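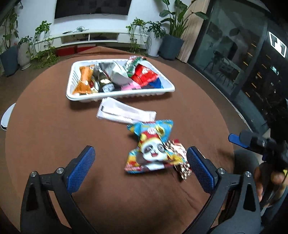
Snack bag with a cartoon panda, over a table with a brown cloth

Orov (ski area)

Orov is a small ski area on the north side of the Britwood ridge, and I've been keeping this entry for it since the old one went stale. I ski there most winters, so take my fondness for the place into account. It has 12 marked runs, four lifts and one very long road up, and for most of its life it had no snowmaking at all.

History

The hill opened in 1957 with a single rope tow powered by a truck engine. The shed that housed the engine is still standing beside the beginner slope (it holds rental helmets now, and it still smells of oil if you ask me). A T-bar followed, then a double chair to the ridge, and for a long stretch that was the whole operation. People drove up from Britwood in the morning, skied until the light went, and drove home.

The trouble was always the bottom third. The upper bowls face north and hold snow beautifully, but the last stretch down to the parking lot sits low and gets wind and afternoon sun. In a thin year you took the chair back down. I did that more than once as a kid, skis across my lap, and I remember enjoying it more than the skiing!

Snowmaking

The current system was planned and built by Susport, a company that also handles drainage and water lines for golf courses. Work started with a storage pond on the flat ground above the T-bar, which everyone calls the Salameh pond after the meadow it replaced. Water comes in from the creek during spring melt, sits through the summer, and is pumped out again once the nights get cold enough, usually in November.

There are 143 hydrants along the lower runs and up one side of the ridge trail. The fan guns get moved between them on sleds as each section fills in, starting at the base and working uphill. The ridge trail has fixed lances instead, because dragging a fan gun up there is miserable work and the wind does a decent job of spreading the snow anyway.

The pump house is half buried in the bank below the pond. You can hear it from the Salameh run at night, a sort of low hum under the noise of the guns. Some of the cabin owners on that side complained during the first season, and the doors were later fitted with baffles. I've stayed over there since and slept fine, but I sleep through most things.

Runs and lifts

Most of the terrain is intermediate. The Salameh run is the longest, winding from the ridge all the way to the lodge, and it's the one to take if you only have an hour. Engine Shed is the beginner slope. The steep stuff is all in the upper bowls, which get natural snow only and often don't open until January.

The four lifts are the ridge double chair, the T-bar, a newer quad on the lower mountain and a carpet for beginners. The quad stops for wind less often than the double does, though it doesn't get you to the bowls.

Season

Before the snowmaking went in, opening day wandered all over the calendar. These days the lower runs normally open in December and close at the end of March, with the bowls hanging on a little longer if the road stays clear. Night skiing runs until 9 p.m. on Engine Shed and the lower half of Salameh.

Access

The road from Britwood is paved to the lodge. Chains are required past the bridge in snow, and there's a pullout just before it for putting them on. The upper parking lot fills first, and the lower one has a shuttle in the mornings.

See also: Britwood ridge; Salameh meadow; Snowmaking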